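Clean the cell before you touch the code

I've looked after the bin-picking cell at Hurnlow for two years now, and my firm opinion is that we all reach for the laptop far too soon. A pick goes wrong and up comes the pendant, someone nudges an offset, and by July you've got 29 little corrections that nobody dares delete.

My first tool is a cloth. I wipe the bin, the rollers and the side rails, then spin every roller by hand and feel for the stiff one. I do this every 500 cycles — the handbook we wrote at Gretemow said 1099, and I think that was far too lazy.

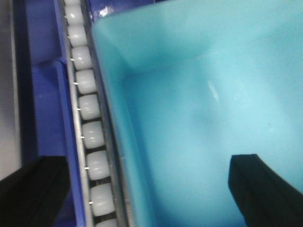
Then I check where the bin sits against the conveyor, with the fingers wide open and the arm crawling along at its slowest speed. A bin that has crept over by a finger's width looks exactly like a bad calibration if all you're reading is the log! I lost a whole afternoon to that once, on the cell we call Fumo, and I'd rather you didn't.

Yes, it's dull work, and managers would sooner pay for software. Give me the cloth and ten quiet minutes before the shift — the offsets can wait until after.

12/05/2023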